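My grandmother's sideboard is going for free, and I can't find a taker. Solid timber, dovetailed, carved by a man who clearly had no television. I've had it listed for 17 days. So far I've had one enquiry, from a bloke who wanted to know if I'd throw in the lamp.

Everyone under forty has been told that what they want is a box on thin legs. I went looking in November, meaning to spend $800, and every showroom on the strip had the same box. The Makar was oak-look. The Feltach was also oak-look, with a groove you were meant to pull it open by, provided you'd kept your fingernails. The salesman called it "quiet". I've got a quiet cupboard already. It's the one I walked into last winter.

Decoration got a bad name somewhere along the line, and I blame dusting. A curly bit of moulding asks for five minutes of your Saturday with an old toothbrush, and we decided as a people that we had better things to do. Then we went and looked at our phones.
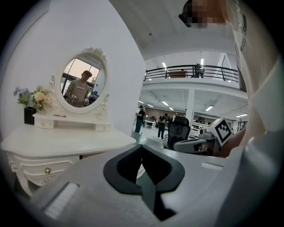 My friend Vignesh Kurian, who sells kitchens and should know better, says ornament is dishonest. A handle ought to look like a handle. I pointed out that his own kitchens have no handles at all, and you open the bin by leaning on it with your hip and hoping. He said that was different. He has had the hinges replaced twice.

I'm not arguing for cherubs. My aunt had cherubs, and they watched you eat. But a scallop here, a leaf there, a knob with a bit of ambition, these things cost the maker an afternoon and give the rest of us something to look at while we're on hold with the electricity company.

The sideboard is still in the garage, under a sheet. Pick-up only, bring a mate, and the lamp stays with me.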